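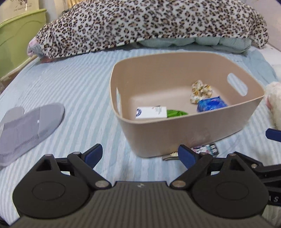 Reading time: 4 minutes

Outreach > Open Day Handbook > Running the Bedroom Station

How to Run the Bedroom Station at an Open Day

The bedroom station is the part of the Nendovero open day at which visitors use a hand-held gripper to move small household items between a bed and a storage bin. These instructions are for station leads and their assistants. They assume that the room has been assigned and that the safety briefing has been completed.

Before the doors open

1. Make the bed with a fitted sheet and leave the blankets pushed back toward the far side. The quilt and the leopard-print blanket may be left in soft folds. A bed that has been made too neatly gives visitors the wrong idea of the conditions in which the gripper is used.

2. Place the beige bin on the open part of the sheet, turned slightly, with both handle cutouts clear of the bedding. Confirm that it sits steady when pressed lightly at each end.

3. Set out the small items. Some should be in the bin and some on the sheet close to its base. Use a mixture of stiff and soft things: a small box, crinkled or shiny packets, a fabric scrunchie. Do not use glass, coins, medicine or anything with a sharp edge.

4. Close and open the gripper several times with nothing between the fingertips. Both fingers should move evenly. Wipe the fingertip pads with a dry cloth and report any pad that has begun to lift.

5. Start a short test recording and play it back on the station laptop. The fingertips must be visible throughout. If they are not, ask the Grivley desk for assistance before admitting a group.

Receiving a group

Groups are limited to four visitors. Each group remains at the station for some 20 minutes, including the introduction. Visitors stand along the open side of the bed, and bags are left on the rack outside the room.

The introduction should be brief. State that the gripper is held and closed by a person, and that the recordings are used to teach a robot arm the same movements. Questions about the arm itself should be directed to the Farooqui hall, where it is demonstrated hourly until 4 p.m.

Demonstrating a pick

The lead performs the first pick. Select a stiff item, preferably a box, and proceed as follows.

Hold the gripper low with the fingers open. Approach from directly above or at a shallow angle over the near rim of the bin. Pause briefly when the item is between the fingertips, then close slowly. Lift straight up until the item is higher than the rim before moving sideways. Set the item down on the sheet and open the fingers fully before withdrawing.

Repeat with the scrunchie. Fabric should be taken by one raised fold, and the fingers may be closed further than they would be on a box. Shiny packets are more difficult and are best left until visitors have tried the other two.

Items lying against the base of the bin call for some care, as one finger has to pass between the item and the wall. Show this once. Where a package is partly beneath the bin, draw it forward along the sheet before attempting to lift it.

Handing over the gripper

Each visitor may make several attempts. Stay within arm's reach and keep one hand free to steady the bin. Visitors under 12 take part with an accompanying adult. Dropped items are left where they fall until the attempt has ended, and the recording is kept whether or not the pick succeeded.

Visitors who do not wish to be recorded may still take part. Switch off recording, mark the attempt "practice" on the log sheet, and switch it on again for the next person.

Between groups

Return the small items to mixed positions; an identical layout is neither required nor wanted. Smooth the sheet in front of the bin. Check that nothing has slipped under the quilt. Save the recordings to the Dretitetti folder, using the group number as the title.

The station closes once 100 attempts have been saved or when the building closes, whichever comes first. Log sheets go to Mulugeta Seyoum at the outreach office, together with a note of any items lost or damaged during the session.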